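Section 6: Recording your first set of demonstrations

By now you should have both arms powered, the two leader handles plugged in and the Jarnuvent recorder open on your screen. If any of that is still to do, please go back to Section 5 and finish it before you carry on. Recording is the part of the job most people look forward to, and it is much more pleasant when you aren't stopping every few minutes to chase a loose plug.

The task we use throughout this guide is the sandal task. It was chosen by Danica Stan when the Istmont bench was first put together, and we have kept it ever since, as sandals are cheap, soft enough to forgive a clumsy grip, and just awkward enough to give both arms something to do.

6.1 Laying out the table

1. Clear the tabletop of anything left over from the previous session, tools and cable ties included.
2. Stand the board in its metal stand near the middle of the table, where both grippers can get to it comfortably.
3. Put out the sandals. Vary where they lie and which way the toes point from one recording to the next, and do let some of them sit close to the board or a little way behind it.
4. Check that the arm cables have room to move. They should loop freely above the joints without pulling tight when you reach for the far side.
5. Step back and look at the camera preview. If a sandal you need is completely hidden, move it until at least part of it shows.

Note: A tidy layout is tempting, and we have all done it, but a learner that has only ever met neat rows will be quite lost when it meets a muddle. Mirsad Spahić likes to shut his eyes when he sets the sandals down, and his recordings are among the most useful we have.

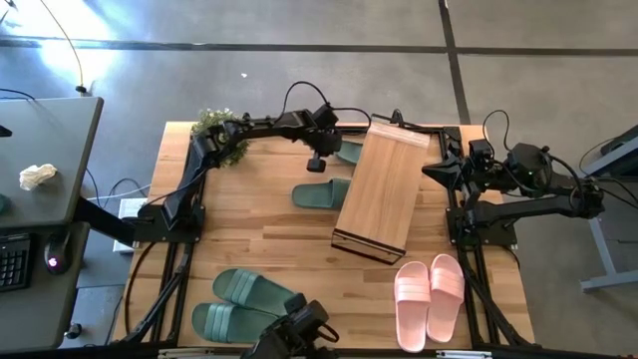 Do I need to throw away a recording if I fumble the grip?

Keep it, so long as you recovered and finished the task. A short fumble followed by a calm second try teaches the system how to put things right. Discard the recording only if you gave up, knocked the board over or had to reach in by hand.

6.2 Making a recording

1. Bring both arms to the rest position and wait for the tone.
2. Press the left pedal to start. Leave a breath or so before you move — it makes trimming far easier later on.
3. Work at a steady, unhurried pace, and try not to pause in mid-air while you think.
4. Return both arms to rest and press the left pedal again to stop.
5. Mark the recording Keep or Discard straight away, while you still remember how it went.

Caution: Keep your hands and sleeves away from the table whenever the arms are live. If you must reach in, press the stop button first and wait until both arms have settled.

For a first training run, aim for 78 kept recordings. The full Reltlow set holds 859, gathered by 2 operators taking turns, so please don't feel you have to get there in one sitting. Tired hands make poor teachers, and a cup of tea between batches does no harm at all.

When you have finished, copy the session folder to the shared drive and move on to Section 7, where Nour Khalaf explains how to check and label what you have gathered.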